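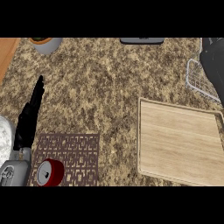

By next April you won't need the real kitchen at all, said a voice from the row behind me, and the host from Gandix took it up as if it had been planted there. I wrote it down with a question mark. The question mark is still there.

July 7, 2021. Open day at Gandix, the Grurkeck building, second floor. Going through my notes on the train and typing them up before I forget what the scribbles mean.

Format was a 20 minute talk, then a live demo, then free time at the stations. The talk was mostly slides about Bunon, their simulator, and Dafis, the controller that runs inside it. The live demo was Dafis driving two arms over a simulated kitchen counter. There was a physical pair of arms in the next room behind glass, powered down the whole afternoon. I asked if we'd see them move and was told they were "between calibrations." Fine, ours have been between calibrations too.

The task for the counter scene was clearing up: get the soda can off the mat, put it on the cutting board, leave the other things alone. The can starts on its side on a lattice mat, low down near the left wrist, and I'd call that a fair choice. A can on its side can roll, and a mat with holes through it is an awkward thing to model contact on. If they wanted to make life easy they'd have stood it up on bare counter. So credit for that.

What I actually wanted to know is how they model the contact. Asked. Answer was that the mat's collision shape is "simplified." Asked how simplified. After some back and forth: it is a flat slab. So the holes are drawn but the physics can't feel them. A real can sitting on a real lattice will settle into it a little, and a fingertip will catch on the edges. None of that exists in Bunon. The granite looks very nice, by the way. Somebody spent real time on that granite.

Numbers from the slides, copied as shown:
Demonstrations used for training: 449
Layouts in the test set: 105
Runs per layout: 20

Success rate was given as a bar chart with no axis labels. I asked for the value and for what counts as success. Second part got an answer: can touching the board at the end of the run. It doesn't have to be upright, and it doesn't matter if the arm has knocked the rack on the way. First part they'll email. I left my address.

Also asked how different the 105 layouts are from each other. Objects get shifted and turned, lighting changes, same objects every time. Always that can, always that board. I don't think it's wrong to test that way, but then please don't put "generalizes to any kitchen" on the next slide.

In the demo we watched the left arm did the reaching and the right one mostly stayed over by the rack. I asked what the second arm was for in this task. "Other tasks." Could we see one? Not today. The first run finished. The second one pushed the can further down the mat and timed out, and the operator reset it quickly and kept talking. Third one finished. I have no quarrel with a failed run, ours fail in front of visitors all the time. I'd have liked to hear why it failed – grip approach, bad estimate of where the can was, or something else. The logs were on the other screen and we didn't look at them.

Things I did like. Resets are instant, and that alone would save us a lot of time at the bench. The teleop station was comfortable and I got the hang of it in a couple of tries. They let visitors drive without hovering over us. The scene files are plain text and we could write our own.

Things to follow up:
Success figure and the unlabeled chart. Chase if no email.
Can the mat be swapped for a proper mesh, and what does that do to run speed?
Do they have any sim vs. hardware comparison, even a bad one? Nobody I spoke to could point me to one.
License cost for Bunon without Dafis. We don't need the controller.

My view for the group: worth a trial license for layout work and for practicing teleop. I would not move any of the grasp testing over to it. If we do try it, first job is to build our own bench in there, put a can on a rack we own, and run the same thing on both sides.

Parking is behind the building, entrance on the left. The sign is easy to miss.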